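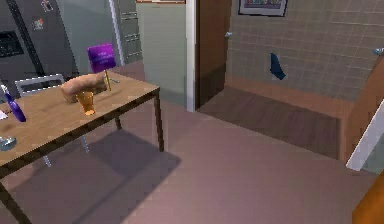 Kitchen table in the simulator, with the bread, the amber glass and the purple spray bottle.

Evening all! I've spent far too long in this pretend kitchen comparing two gripper models on the same arm, and I promised a few of you I'd report back, so settle in.

First up is the Ruvel, the plain two-finger one. 25 goes at the bread and it was lovely - gentle, centred, hardly a squashed crust on the contact readout.

The glass is another story. That flared rim throws the Ruvel's grasp planner right off, and it keeps wanting to pinch up high. The Fernon with its curved pads goes in lower and seems much happier, bless it.

The spray bottle is my favourite test, being narrow at the neck and wider below. Neither gripper has won me over there yet. I'm leaning Fernon, but ask me again in January!

Full run is 2,000 grasps and I'm up to 848, same controller settings for both. If you've got a favourite finger pad shape, please tell me - I'm all ears.

Recent posts
Wrist camera or overhead camera?
Slowing down a jumpy arm controller

We use cookies to remember your settings.

Back to top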